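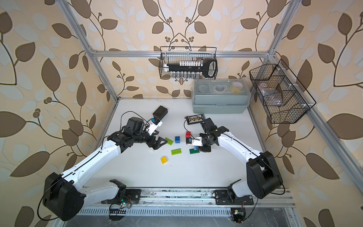
벽지와 블록

버디가 그 벽지를 골랐을 때 나는 반대했다. 진짜로 반대했다. 갈색 잎사귀가 손바닥보다 크고, 검은 줄기가 구불구불 기어가고, 사이사이에 동그란 열매까지 주렁주렁 달린 벽지를 대체 누가 작업실에 바르냐고. 버디는 브루범이라는 가게에서 재고로 나온 걸 40퍼센트나 깎아 샀다며 벌써 풀을 개고 있었다. 그 사람이 풀을 개기 시작하면 끝난 얘기다.

그래서 우리는 토요일 내내 벽지를 발랐다. 말루도 와서 도왔는데, 돕는다는 게 사다리에 앉아 귤을 까먹으면서 "무늬 안 맞아" 하고 외치는 일이었다. 무늬는 정말 안 맞았다. 줄기 하나가 모서리에서 뚝 끊겼다가 엉뚱한 데서 다시 시작한다. 나는 지금도 그 모서리부터 본다.

벽지 얘기를 하려던 건 아니고, 블록 얘기를 하려고 했다.

블록은 엄마 집 벽장에서 나왔다. 과자 깡통에 들어 있었고, 뚜껑에는 엄마 글씨로 '브룰스테드'라고 적혀 있었다. 브룰스테드는 내가 여섯 살 때 지은 도시 이름이다. 시장은 나였고 시민은 동생이었다(동생은 아직도 이 인사에 불만이 많다). 거실 장판 위에 시청이 있고 소파 밑에 항구가 있고, 청소기가 지나가는 날은 태풍이 오는 날이었다. 엄마가 그 이름을 기억하고 있을 줄은 몰랐다. 철자까지 맞게 써 놓았는데 내가 가르쳐 준 적이 있었나 싶다.

깡통을 작업실에 들고 가서 하얀 상판 위에 쏟았다. 와르르, 그 소리! 말루가 귤을 내려놓을 정도였다. 몇 개는 깡통 바닥에 끼어서 숟가락으로 빼냈고, 소파 밑 항구를 만들던 파란 조각에는 이빨 자국이 있었다. 내 이빨인지 동생 이빨인지는 가족회의 감이다.

"그래서 어디가 시청이야?" 버디가 물었다.

나는 바로 대답을 못 했다. 분명히 알고 있었는데, 빨강이 시청이었는지 소방서였는지 갑자기 헷갈렸다. 여섯 살의 나라면 한심해서 혀를 찼을 것이다. 일단 빨강을 집었다가 도로 내려놓고, 노랑을 집었다가 또 내려놓았다. 말루가 옆에서 초록은 당연히 공원이라고 우겼다. 브룰스테드에는 공원이 없었다. 그건 확실하다. 초록은 버스였고, 버스는 길어야 했고, 그래서 긴 조각은 전부 버스 회사 차지였다.

"공원도 없는 도시에 누가 살아?"

"동생."

버디가 풀 묻은 손으로 웃다가 초록 조각 하나에 지문을 찍었다.
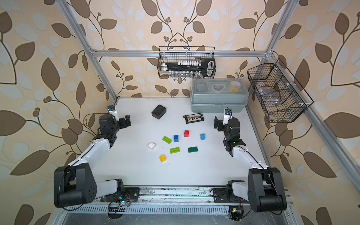
연두색 버스 두 대와, 제멋대로 선 빨강.

밤에 동생에게 전화를 걸었다. 10시가 넘었는데도 신호가 두 번 가기 전에 받았다. 빨강이 뭐였냐고 물으니까 동생은 인사도 없이 대답했다.

"감옥."

"감옥이 있었어?"

"내가 맨날 거기 있었잖아. 세금 안 냈다고."

아, 세금. 기억났다. 세금은 젤리였다. 동생은 젤리를 받자마자 먹어 버렸고, 나는 시장으로서 엄격하게 굴었다. 벌은 빨간 블록 옆에 앉아서 49까지 세는 것이었다. 왜 49인지는 모르겠다. 그때 내가 틀리지 않고 셀 수 있는 데까지였던 것 같다. 동생 말로는 50이 되기 직전에 내가 꼭 다시 시작하라고 했단다. 나쁜 시장이었네, 했더니 전화기 너머로 한참 조용하다가 과자 봉지 뜯는 소리가 났다.

"시청은 하양이야. 언니가 하양은 아무도 못 만지게 했어."

다음 날 아침에 작업실 문을 열자마자 하양부터 찾았다. 무리 왼쪽에 놓여 있는 게 정말 시청 같긴 했다. 짙은 초록색 납작한 조각은 시장님 전용 차고였던가, 아니면 선착장이었던가. 하늘색은 도저히 모르겠어서 동생 몫으로 남겨 두기로 했다. 다음에 오면 뭐든 하나 지으라고 해야지. 세금은 면제다.

말루는 여전히 공원을 포기하지 않았다. 점심을 먹다 말고 벽을 가리키더니, 잎도 있고 열매도 있고 저렇게 큰데 저게 공원이 아니면 뭐냐는 것이다. 나는 줄기가 끊긴 모서리를 쳐다보았다. 버스가 거기서 돌아 나오면 되겠다 싶었다.

버디한테는 아직 벽지가 마음에 든다고 말하지 않았다. 남은 벽지로 복도까지 바르겠다고 할까 봐 그런다. 동생에게는 문자를 보냈다. 젤리 사 오라고, 빨간색 말고.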